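Moving Out of a Small Rental: Your Questions, My Answers

I get the same emails over and over every fall, so I finally put the answers on one page. I've moved out of more apartments than I care to admit, and I've gotten a deposit back in full on all of them except the first (that story is further down). I am not a lawyer and I'm not your landlord. Read your lease before you listen to me!

Bag the junk first, clean second, argue about the carpet last. If you only have time for one line, take that one.

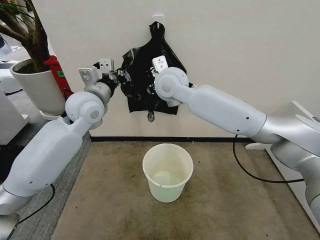 Posted by the Treltar Moving Notes author | Filed under: Moving Out | Last updated in October

When should I start?

Earlier than you want to. I start 3 weeks out with the closets, because closets lie about how much is in them. The kitchen goes last. I once packed every fork I owned on a Monday-type mood and ate soup with a measuring cup until I left, so keep out one plate, one bowl and one set of silverware per person.

How many boxes do I need?

For my last place, a one-bedroom on Kurkska Street, I used 32. That was with a lot of books. If you own fewer books than I do you'll come in under that, and if you have a craft room, well, good luck to you. Get small boxes for anything heavy. A big box full of cookbooks is a box that stays exactly where you packed it.

Do I have to hire movers?

Nope. I've done it both ways. For the Kurkska Street move I paid 900 dollars to a two-person crew from Halász, and they were done before lunch, including the sofa I was sure would have to be sawed in half. The move before that was me, a rented van and my own bad back. I saved money and I was grumpy for a month. If you have stairs on both ends, I'd say pay for the help.

What do I do about trash on moving day?

Keep a bag going in every room, right up until you lock the door. I go through a ridiculous number of them. Two tips: don't fill them to the top, and don't pack your roll of spare bags (I've done it, and then I was slitting tape on sealed boxes trying to remember which one). Also check your building's rules on big stuff. At one place I lived, a mattress left by the dumpster meant a 50 dollar charge, and they did look up whose it was.

How clean is "broom clean"?

It depends on who's holding the clipboard. To me it means floors swept or vacuumed, counters wiped, fridge empty, nothing left in the cabinets and no trash left behind. It usually doesn't mean scrubbing grout with a toothbrush. I still do the oven and the bathtub every time, though -- those are the two spots every walkthrough I've had started with.

What about the little hooks and the stuff on the walls?

Leave them up until the end if you're still using them, then set aside a full hour for the whole place. Adhesive hooks with a pull tab want to be pulled straight down along the wall, slowly. Yank one toward you and you may take a coin of paint with it. If the tab snaps, warm the thing with a hair dryer and work some dental floss behind it. Nail holes I fill with a dab of spackle, and I ask about paint before I touch anything. A patch in the wrong white looks worse than the hole did.

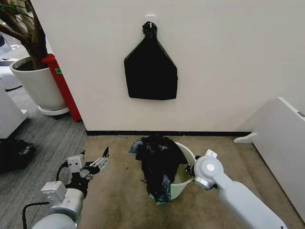
Will I get charged for carpet stains?

Maybe. This is the one that got me on my first apartment. I had a coffee stain by the window, I rented a machine, I used way too much soap, and it dried into a bigger, stiffer stain with a ring around it. Go light on the soap and do a second pass with plain water. Ask how old the carpet is, too. In plenty of places a landlord can't bill you full price for carpet that was near the end of its life anyway, but rules vary a lot, so look up yours.

Do I need pictures of the empty place?

Yes, please take them! Every room, every wall, inside the oven, inside the fridge, the floor under where the bed was. I also run a short video where I turn on each faucet. Email the lot to yourself the same day so there's a record of when you sent it.

My landlord hasn't sent the deposit. Now what?

Start with a short, polite note that has your new address in it. Half the time that's the whole problem. The management company at my Arel Court place had been mailing things to the apartment I'd just left. If the note goes nowhere, look up the deadline for your state and send a second letter that mentions it. Keep copies of both.

Can I ask you something that isn't on here?

Sure, use the contact form. I answer in the evenings, usually after 8, and I'm slow in the fall when everybody is moving at once. Please tell me what state you're in -- I can't even begin to guess on deposits without it.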